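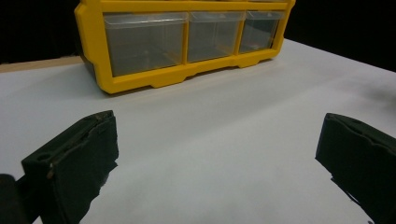
## Falstead's craft room is getting its drawers sorted

March 2025

If you've ever gone looking for a size 8 needle in the Falstead craft room, you know why I'm so happy to be writing this one! The big sort-out has started, and the yellow drawer organizers are in. I stopped by for a look and ended up staying all afternoon (my own sewing table can wait).

They're plastic, with clear drawers, so you can get some idea of what's in there before you start pulling things open. No more biscuit tins full of mystery buttons. The ones I saw still had to be filled, and there was a lively debate going on over whether zippers count as "fasteners" or deserve a row to themselves. I voted for their own row. I lost.

The money came out of last July's yard sale on Kwok Street, which made $600, and there's $342 left over for labels, a new cutting mat and better lamps for the back tables. I'd have put every cent into lamps, but I'm told the mat is older than the building's carpet, so fair enough.

Here's how the sorting goes for now:

- Buttons by color, with the odd ones in a drawer of their own
- Needles and pins by size
- Beads, snaps and hooks, one kind to a drawer
- Bobbins last, once somebody works out which ones fit the Prila machines

That adds up to 19 categories so far, and I can see it growing. The list is taped inside the closet door with a pencil on a string, so if you think something's missing, go ahead and write it in. Somebody has already added "googly eyes" and underlined it twice.

The room stays open during the sort-out, though the long table by the window is taken. Bring your own thread for the time being, as ours is all in boxes marked Lendasik, stacked behind the door. Spare buttons are welcome too, but please, no more brown ones. We have 200 of those and I've only looked in one tin.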